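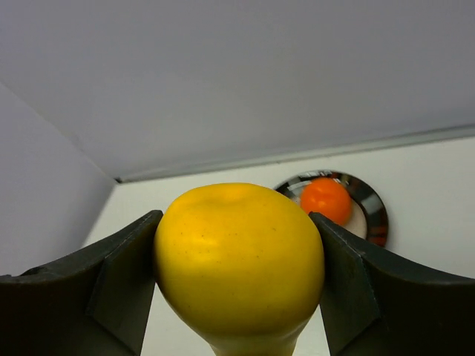

A yellow pear-shaped object held between two dark gripper fingers, and behind it an orange fruit on a plate with a dark patterned rim.

2 min read

Eltholm Expands Neighborhood Fruit Share to Clerkmont

CLERKMONT, 6 January 2026 — Eltholm, the regional food access organization, today announced that its Neighborhood Fruit Share will open in Clerkmont this winter. The program collects surplus fruit from home growers, small orchards and grocers and offers it free of charge to households within walking distance of a pickup point.

The expansion follows a trial in the Hirvonen district that ended in November. During the trial, 186 households registered for a weekly share, and 19 growers and grocers supplied fruit on a regular basis. Eltholm expects to distribute about 2000 shares in Clerkmont in the first season.

"Good fruit goes to waste every year on streets where families would be glad to have it," said Margus Butkienė, director of programs at Eltholm. "The Hirvonen trial gave us a workable schedule and a clear picture of what residents want. We are pleased to bring the same service to Clerkmont."

Each share will contain a mix of fruit suited to the season, with apples, pears and citrus making up most of the winter supply. Residents may choose a small or a large share at registration and may change their choice at any time. No proof of income is required.

Storage and delivery will be provided by Plutow, a family-owned produce distributor. Plutow has set aside cold storage space at its Clerkmont depot and will supply two pickup points — one at the public library and one at the Hirvonen Street community center.

"Our drivers already pass both locations every morning," said Xiomara Lindgren, operations manager at Plutow. "Adding the shares to existing routes keeps the cost low and gets the fruit to people while it is still at its best."

Registration is open now at either pickup point during regular hours. Growers and grocers who wish to donate may leave their details at the Plutow depot, and Eltholm staff will contact them to arrange collection.

About Eltholm
Eltholm is a nonprofit organization that works with growers, retailers and local governments to improve access to fresh food.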